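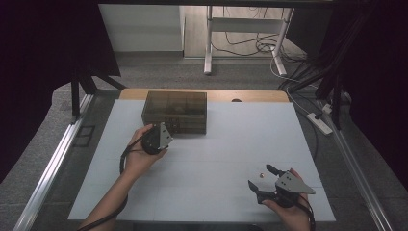
Questions I get about decluttering

I started writing about clearing out my house in June, and the same questions keep landing in my inbox, so I've put my answers in one spot. I'm not a professional organizer. I'm just somebody who had way too much stuff and a two-car garage that fit zero cars!

Where should I start?

With something small and boring. I started with the drawer under the microwave (dead batteries, soy sauce packets, a key to an apartment I left in 2000). Please don't start with photos or letters. You'll be sitting on the floor reading them at midnight and the room will look worse than before.

How long did it take you?

The downstairs took me 14 weekends. The garage is still going. I work in short bursts with the radio on, and when I catch myself picking up the same thing twice I stop and go make a sandwich.

Do I need to buy bins first?

No, and I wish I'd waited. I came home from Itholm with a cartload of matching ones before I'd thrown out a single thing, and half of them were the wrong depth for my shelves. Measure, sort, then shop. Shoeboxes are fine in the meantime.

Clear bins or solid ones?

I like see-through or lightly tinted for anything I use often. Solid is okay for holiday stuff, but put the label on the short end – that's the side you'll be looking at once it's on a shelf.

What do you do with cables?

Ugh, cables. I match each one to the thing it charges and put a strip of masking tape on it with the name. If I can't find a match, it goes in a bag with today's date, and in 3 months the bag goes to electronics recycling. I have missed one cable so far, and it was for a camera I'd already given away.

Do you sell things or donate them?

Mostly donate. I tried selling on Sarska for a while and made $59, which sounds okay until you count the evenings I spent answering "is this still available?" Furniture is worth listing. Mugs are not.

My partner won't get rid of anything. Help?

Mine has one closet that I don't touch, don't tidy and don't mention. We get along great. Do your own things first and leave theirs alone, even the broken fishing rod.

Can I send you a question?

Sure! Use the contact form. I'm slow in the summer, but I do read them all.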